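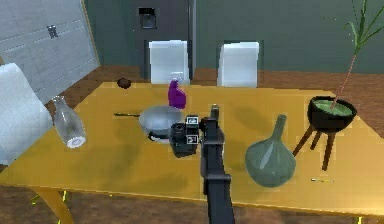
Rekha Uniyal opina que un brazo hecho en casa debería pasar más tiempo en el simulador que en el banco de trabajo, y Bartosz Michalski le da la razón a medias. Lleva desde febrero montando el suyo en el taller compartido de Grirnuscombe. «El simulador me ahorra golpes», dice, «pero los tornillos hay que apretarlos igual».

Empezó por la mesa. Quería practicar el acercamiento a objetos corrientes: una sartén, una botella de vidrio, un jarrón. «El vidrio es lo peor. Con poca luz, mi cámara de verdad no lo ve».

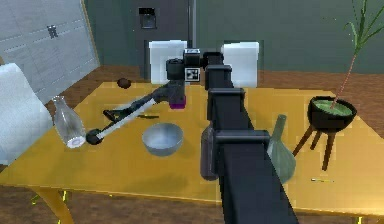 Fundetti, núm. 19

El brazo simulado es negro, de tramos rectos, y lleva un marcador cuadrado en blanco y negro. Michalski piensa poner otro igual en el real, para calibrar. De momento tiene dos articulaciones montadas y una tercera que roza.

¿Cuánto ha gastado? «482 euros, y 100 fueron por un motor que quemé yo». La fuente se la prestó Talha Talpur — todavía no se la ha devuelto.

Después pasó a trabajar con la mesa vista de lejos. 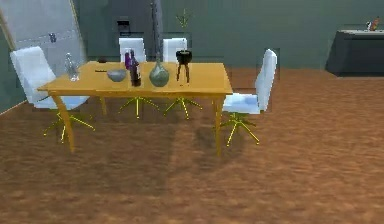

«Las patas de las sillas me dieron más guerra que las botellas», cuenta. El programa las tomaba por obstáculos sueltos y daba rodeos enormes. Lo corrigió una noche, a las once, cambiando el margen de seguridad. Cada prueba tiene un tope de 2000 pasos; si no llega, la corta y mira el registro.

Le queda decidir si pone el brazo sobre una base con ruedas. 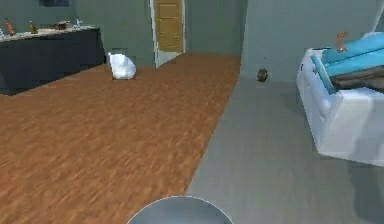
La habitación simulada, con suelo de madera y suelo gris.

«Ahí el problema es otro», dice. «Primero quiero que la tercera articulación deje de rozar».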